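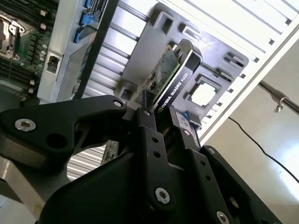 Setting Up a Secondhand Office Computer for Home Use

Offices replace their desktops on a schedule, and a lot of those machines still have years left in them. I paid $74 for the last one I set up, from the Soylu resale counter in Predatcombe. It now does homework, bills and video calls. The steps below take an afternoon.

Before you buy

Ask to see it turned on. Go into the setup screen and check that it doesn't ask for a password. If it does, and the seller doesn't have the password, leave it there. Ask whether the drive is included, because many offices pull the drives before selling. Check that the power cord is in the box too.

Low-profile cases are easy to fit on a shelf but they limit what you can add later. A full-size tower takes more desk space and gives you more choice in parts.

Step 1. Clean it

Shut down, unplug the cord and hold the power button for a few seconds. Take the computer outside or into the garage. Remove the side panel and use short bursts of canned air, keeping the can upright. Hold the fan blades still with a finger while you do this. Wipe the case with a damp cloth, and let it dry before you plug anything back in.

Don't use a household vacuum inside the case.

Step 2. Check the parts

Touch bare metal on the case before you handle anything. Press gently on the memory sticks to see that the clips at the ends are closed. If you take out an expansion card, undo its screw or bracket first, release the catch on the slot if there is one, and lift the card straight up by its edges. Keep your fingers off the contacts. It goes back the same way - line it up with the slot and press evenly until it seats.
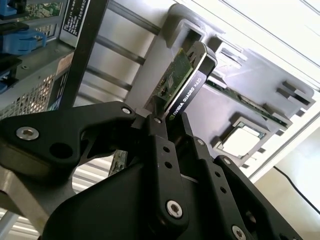

Quadro K620 graphics card, low-profile board.

If there is a separate graphics card, plug the monitor into that card and leave the ports on the motherboard alone. A blank screen on the first start is very often a cable in the wrong place.

Step 3. Erase and reinstall

Never keep using the previous owner's system. Make an installer on a USB stick with another computer, start from the stick and delete every old partition when the installer shows you the list. Check first that no other drive is connected. Then let it install to the empty space.

Mine was done in 14 minutes. An older hard drive can take much longer, so don't pull the plug if the progress bar stops for a while.

Step 4. Updates and accounts

Run all updates, restart, and run them again until there are none left. Make one administrator account for yourself and a standard account for each person in the house. Set up a backup now, before there is anything on it worth losing.

Step 5. Test it

Leave it playing video for an hour. Listen for a fan that rattles or keeps speeding up. Try every USB port with a mouse, and the headphone jack at the front. Soylu gave me nine days to return mine - write your own date on the receipt.

Comments (3)

usten_flats
My clock went back to the wrong year every time I unplugged it. New coin battery on the motherboard fixed it.

porchlight
Does Step 3 work if the computer won't start from the stick? Mine goes straight to the old login.

Reply from the author
Look in the setup screen for the boot order and move USB to the top. If that doesn't help, try a port at the back.

Contact: the Zarnard Home Desk | Copyright Zarnard Home Desk | Back to top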